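Which side of the sponge for enamel pan and glass hob? 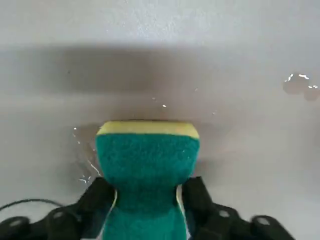

Two-layer sponge, yellow foam and green scouring pad

Anežka Doležal
Hello, I moved to Grivstead in July and the flat has a glass hob. At home I always used a cloth, so I have little experience with this kind of sponge. The green layer feels very rough to my hand. May I use it on the glass, and on my enamel pan from Szénási? The pan has a brown ring of burnt milk at the bottom. I paid 220 for it and I would be sorry to scratch it. Also, how often should I change the sponge?

Imogen Wainwright
Yellow side only on the hob, please. I used the green on mine at the old flat and it went dull in one corner, you could see it whenever the light was on. For the pan, cover the ring with water, add two spoons of bicarbonate, simmer for 5 minutes and let it cool. Most of the milk should lift with the foam side. Keep the green for oven racks and baking trays.
Change the sponge when it smells, or every couple of weeks if you cook a lot. Stand it on its edge to dry, don't leave it lying in the sink.

Jamie Wragg
just get a new pan lol

Anežka Doležal
Thank you Imogen. I did the bicarbonate on Wednesday evening and almost all the ring is gone, only a thin line stays near the handle. I will repeat it at the weekend. Jamie, I prefer to keep my pan.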